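Chapter 4
When the Bench Changes: Automation and the People Beside It

In this chapter you will
- follow a small parts workshop through its first months with robot arms
- see how a job can be pulled apart into tasks, and how those tasks get shared out again
- meet the words task, role, tacit knowledge and exception handling
- think about what a fair change looks like from the floor as well as from the office

Before we get to any definitions, I would like you to think of somebody you know who is good with their hands. It might be an uncle who can tell by the sound that a bearing is on its way out, or the woman at the alterations shop who pins a hem without seeming to measure it. Now imagine asking that person to write down, step by step, everything they do between picking a thing up and putting it down again. Most people get a few lines in and stop, a bit embarrassed, and say something like "well, then you just sort of feel it". Hold on to that answer, if you would, as we'll be coming back to it all through the chapter.

Pleseo is an appliance refurbishing business in a light industrial street, with a bakery on one side and a tyre place on the other. It takes in household machines that would otherwise be scrapped, strips them, cleans and sorts the parts that can be used again, and sells them on to repairers. When our story starts it had 23 people on the floor, and the busiest corner of the building was the one everybody called the tray bench. Plastic parts came off the machines there and were looked over, wiped down, turned, looked over again and put into one bin or another. Some people had worked that bench for years and rather liked it, as you could chat while you did it. Others went home with sore thumbs and dreaded their turn.

In February the owners brought in a pair of robot arms from a supplier named Omero, and set them up at a small bench of their own where the light was good. The plan, as it was first explained over morning tea, was modest enough. The arms would learn to pick up a moulded part by its edge, hold it steady and turn it for checking, and the people would do the rest.
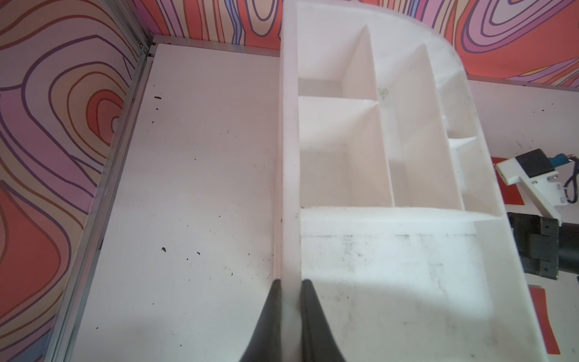
You may be thinking that picking something up is hardly a job at all, and if you are, you're in good company, for that is just what the owners thought. The people on the tray bench knew better. A thin wall of plastic will flex if you take it too near the top. A part with curves and little compartments has a weight that sits somewhere other than the middle, and a stain in a corner might wipe away in a second or might mean the whole piece is bound for the shredder. None of this had ever been written down at Pleseo. It was passed along by standing next to somebody, and a new starter would pick most of it up before the winter was out.

The name for this sort of know-how is tacit knowledge, and it is the first of our key terms. Tacit knowledge is what a worker can do reliably but can't easily put into words. It tends to be missing from job descriptions, and so it tends to be missing from budgets as well. Pleseo had allowed 10 hours for showing the arms how to handle the common parts. It used 70, and nearly all of those hours came from the tray bench, from the very people whose work was being handed over.

Think about what that meant for them! They were being asked to teach, and to do it patiently, with the bins filling up behind them and no change in their pay. A few enjoyed it a great deal. One of the older hands said it was the first time in years that anyone had asked how she did something. Others felt uneasy, and told their supervisor so. They wondered what they were teaching themselves out of. Both feelings are sensible ones, and in any workplace you visit you are likely to find the two of them side by side, quite often in the same person.

Our second and third key terms are task and role. A task is a single piece of work, such as lifting a tray or checking it for cracks. A role is the bundle of tasks, habits and responsibilities that one person carries, along with the standing that goes with it. Machines usually take over tasks. What happens to the role afterwards is something people decide, and they may decide it well or badly, or let it drift. At Pleseo it drifted for a while. The arms did the holding and turning, the workers were left with the odd-shaped and the dirty parts, and the easy pieces that used to give everyone a breather were gone. The day had become lighter on the thumbs and heavier on the head. This leftover work is called exception handling, and we'll look at it closely in Section 4.2.

Later sections set Pleseo beside two other workplaces. Zaidi, a commercial laundry, drew up its new roles before any equipment arrived, and Sokum, a seed packing co-operative with 2000 members, put the whole question to a vote.

Before you read on
1. Choose a job you have done yourself, paid or unpaid. List its tasks, then mark the ones you would find hardest to explain to a beginner.
2. Should the workers at the tray bench have been paid extra for teaching? Talk it over with a partner and write down the strongest point on each side.
3. Ask an older relative or neighbour about a task that has disappeared from their work. Did they miss it?

4.1 What the workers knew

Let us go back to the tray bench in the weeks before the arms were switched on, at half past seven in the morning, with the radio going and the first crate of parts already open.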